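Insulation Resistance Testers: Frequently Asked Questions 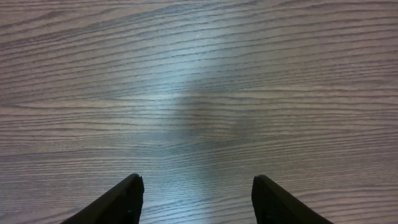

Wood-grain tabletop, seen from directly above.

These answers apply to the Brukeck bench and portable insulation testers supplied by Risanix. For calibration bookings, use the service form.

Which test voltage should I select?

Use the voltage stated in the standard or the equipment manual for the item under test. For low-voltage building wiring, 500 V DC is the usual setting. Circuits with surge protection or sensitive electronics are often tested at 250 V, with the protective devices disconnected where possible. Motors and switchgear rated above 1 kV need a higher setting. Do not pick a higher voltage to get a "better" reading. Excess voltage can damage insulation that was in usable condition.

Can I test a circuit while it is energized?

No. Isolate the circuit, lock it off and prove it dead with a separate voltage detector before connecting the leads. The tester shows a warning and blocks the test if it detects external voltage on its terminals, but this function is a backup and does not replace the isolation procedure.

Why does the reading keep climbing during the test?

Three currents flow when DC voltage is applied to insulation: a charging current, an absorption current and a leakage current. The first falls away within seconds. The second can take several minutes on large windings or long cables. As they decay, total current drops and the displayed resistance goes up. Record the value at a fixed time, normally 60 seconds, so that results can be compared from one visit to the next.

What is the polarization index?

It is the ten-minute resistance reading divided by the one-minute reading. The tester works it out automatically in PI mode. A low ratio on a large motor winding suggests moisture or contamination. The index means little on short cables or small appliances, where absorption current disappears almost at once. It is also unreliable when the one-minute reading is already very high.

When do I need the guard terminal?

Use it when surface leakage would distort the result. Typical cases are dirty bushings, cable ends in humid conditions and readings in the gigohm range. Wrap bare wire around the insulation surface between the two test points and connect it to the guard terminal. Surface current then bypasses the measuring circuit. Do not connect the guard to either of the test points.

Does temperature matter?

Yes. As a working rule, insulation resistance halves for every 10 °C rise. Note the temperature of the winding or cable with each result and correct to a common reference before comparing. Avoid testing when the surface is below the dew point.

How long should I wait before removing the leads?

The tester discharges the load at the end of each test and shows the remaining voltage. Leave the leads in place until the display reads zero. After a PI test on a large machine, ground the winding for at least four times as long as the voltage was applied. Charge can build up again if the ground is removed early.

How many results can be stored?

The internal memory holds 2000 results. Each record contains the test voltage, resistance, duration, date and a tag number. When memory is full, the tester will not overwrite old records. Transfer them to a PC and clear the memory from the setup menu. The export file is plain CSV and opens in any spreadsheet program.

Which leads are supplied?

Each kit includes 3 leads (line, ground and guard) with detachable clips. Replacement sets are listed under part number 1160. Do not fit leads from another product unless their voltage and category ratings are equal to or above those of the tester. Lead insulation is part of the measurement at high resistance values, and worn leads will give low readings.

How can I check the tester between calibrations?

Run a test with the leads apart. The display should show over-range. Then short the clips and run a continuity test, which should read close to zero after lead compensation. For a mid-scale check, use a resistor box rated for the selected test voltage. Keep the results with the calibration certificate.

What are the storage conditions?

Store the tester dry and below 40 °C. Remove the batteries if it will not be used for several months.

Who handles technical questions?

Application questions go to Saadet Sezer at the Stenavgate office. Repairs and returns go to Darnell Obi. Include the serial number and firmware version in the first message.

Page last revised December 13, 2023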